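Subject: Re: Recording names and places on the old parish maps
List: Prollercombe Local History
Date: 2nd March

> I have been through the first box of maps and I am not sure we
> are doing this the right way. The 1952 survey gives field names
> that don't match the ones on the older sheet, and in two places
> the boundary has moved as well. Do we index both names, or pick
> one and put the other in the notes? Also, is it worth carrying on
> with the Bumis spreadsheet, or should we wait for whatever
> replaces it?

Both names, please, each with its own line in the index. I know that makes the list longer. The trouble with putting the second name in the notes is that the search only looks at the name column, so anyone hunting for the older form will get nothing back and assume we don't hold it. We had this with the mill fields last May and had to go over the whole of the north side again.

For the number, use the one printed on the 1952 sheet wherever there is one, and repeat it on both lines. If a field was split after the older map was drawn, give each half its own number and put the old name against both. Plot 329 is a good one to look at if you want to see how it should come out. It was a single field called Gallegos on the older sheet and is two on the survey, with the lower half renamed. I have entered it already, so copy the layout from there.

I can't tell you where the name Gallegos comes from. It looks out of place among all the Long Meadows and Pit Closes, and there have been at least two explanations given on this list over the years, neither with a source. Please leave the origin column blank unless you have a document to cite. "Local tradition" is fine as an entry so long as you say who wrote it down and when.

On the boundaries, don't try to correct anything. Record what each sheet shows and mark the line with a B in the last column. The stream was straightened at some point between the two maps, and I suspect most of the differences on that side come down to that, but I would want to see the drainage papers first. They are at the county office and have to be ordered ahead.

As for Bumis, carry on with it. The new system has been promised twice and I have stopped planning around it. Whatever we end up with will be able to read a plain table, so nothing you type now will be wasted. Save a copy at the end of each session with the date in the file name, and don't use colours to mean anything. They vanish when the file is converted — I lost a full evening's work that way on the tithe list.

A few smaller points that have come up off the list:

Spelling. Copy it as it stands on the map, including the mistakes. If you think a name is wrong, add a question mark in the notes column and leave the name alone.

Abbreviations. Write out "Great", "Little", "Upper" and "Lower" in full. The maps shorten these in several different ways and it makes a mess of the sorting.

Handling. The older sheet is splitting along the centre fold. Please open it flat on the large table and weigh down the margins with the cloth weights from the cupboard, never with books. Rings and bracelets off first, as they catch on the linen backing.

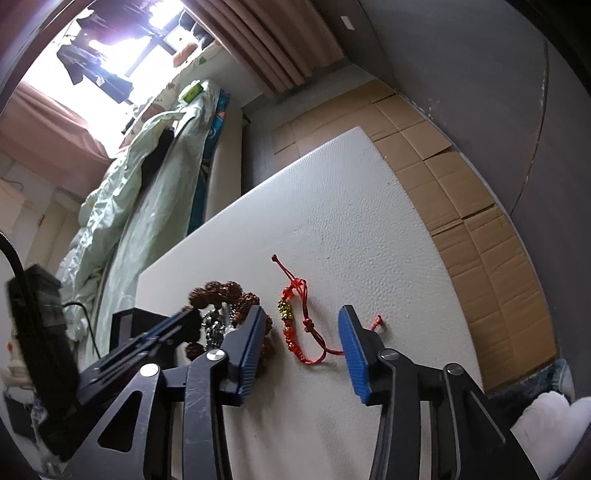 Pencils only while the sheets are out, and drinks stay in the kitchen. The Flisevum copies are a different matter. They are modern prints and can be written on freely, so if you only need to check a name, use those and leave the original in its box. They are slightly smaller than the originals, so don't take any measurements from them.

I haven't looked at the second box yet. The label says estate papers, but somebody has added "and plans" in biro, so there may be more maps in it. If you get to it before I do, could you send a short list of what's there before indexing anything? I would like to know whether there is another sheet for the south side, as the one we have stops at the lane.

I will put the blank table up with the other files tonight.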